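Progress report to the Pullberg Fund
Fullside Dog Training and Rehoming Project
October 16, 2019

You asked for a report at the halfway point, and for it to be "frank." We have taken you at your word.

The grant pays for basic obedience and house manners for large dogs waiting at our Fullside kennels, so that they go to new homes knowing how to walk on a leash and sit when asked. It also covers the veterinary side, meaning spays, neuters and whatever else turns up once a dog is on the table. Both halves are under way. One of them is on schedule.

Training

Classes began late, as the yard at Trollport needed a fence that would stop a mastiff. The first fence stopped a mastiff for most of a morning. The second is taller and set in concrete, and we would like to thank you for not asking many questions about the revised budget line.

So far 30 dogs have finished the full course. Most walk well on a leash now. A few walk well on a leash when there is nothing else in the world to look at, and we have written that on their cards in kinder language. The shepherd mixes learn quickly and then argue. The hounds are polite, willing and somewhere else entirely. The big guarding breeds have done better than we promised you, provided the handler is calm and gives the same command the same way every time. When the handler isn't, the dog takes over the lesson, and we have seen some very well-trained handlers as a result.

We have changed one thing from the original plan. New owners now attend two sessions with their dog before taking it home instead of getting a leaflet. The leaflet was a good leaflet. Several dogs ate it.

Veterinary work

Surgery is done by arrangement with the Salameh clinic, which takes our dogs in blocks when it has room. The waiting list has come down since spring but has not gone away, and every litter that arrives at the gate pushes it back up again. 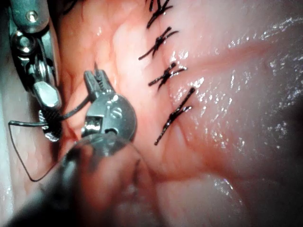 Robotic instruments at work beside four knotted black sutures.

Recovery at the kennels has been the harder part. A young Lab does not see the point of rest. We bought a stock of soft collars, then a stock of hard collars, and then a second stock of hard collars, all within the supplies line. The quiet row at the back now holds only dogs fresh from surgery, with crates covered on three sides and no view of the feed room. Complaints from the row have been loud and regular, mostly at five in the morning.

We are also keeping better records. Each dog has one sheet that travels with it from intake to adoption, with weight, vaccinations, surgery date, training notes and any opinions on cats. Before this there were four sheets in three buildings, and they did not always agree on the sex of the dog.

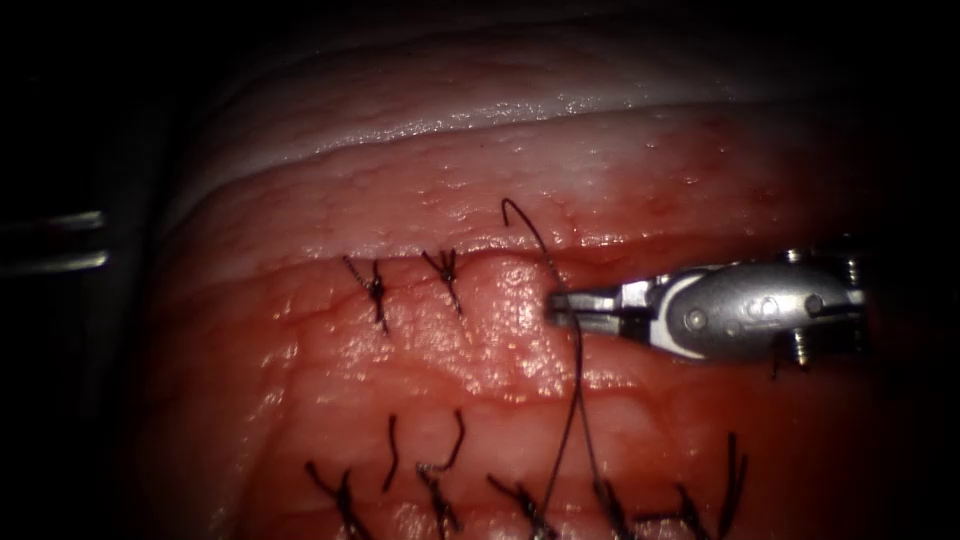

Adoptions are slower than we forecast. Small dogs go almost by themselves, and people will drive a long way for anything under knee height. A seven-year-old Dane cross with a heart of gold and a tail that clears coffee tables takes longer. Around 200 families have asked to meet our dogs since the grant started, and a good share of them asked first whether we had any puppies. We have begun sending staff to the Trollport farmers' market with one steady adult dog and no table of baked goods, the earlier arrangement having put those two things too close together.

Returns are low. Of the dogs that came back, most had trouble with other dogs in the house, which our introductions should have caught. We now ask that resident dogs come along to the first meeting, and we hold it in the yard where there is space to be rude.

Money

Training is slightly under budget and fencing is not. Veterinary costs are close to plan. We ask your permission to move the unspent leaflet money to a second rubber floor for the indoor class, which at present has one good half and one half that dogs cross like a frozen pond.

Next steps

The next group starts as soon as the floor question is settled. It will include six dogs from the Pullberg side of the county, all large, and one described on the intake form as "medium." We have met him. He will need the tall fence.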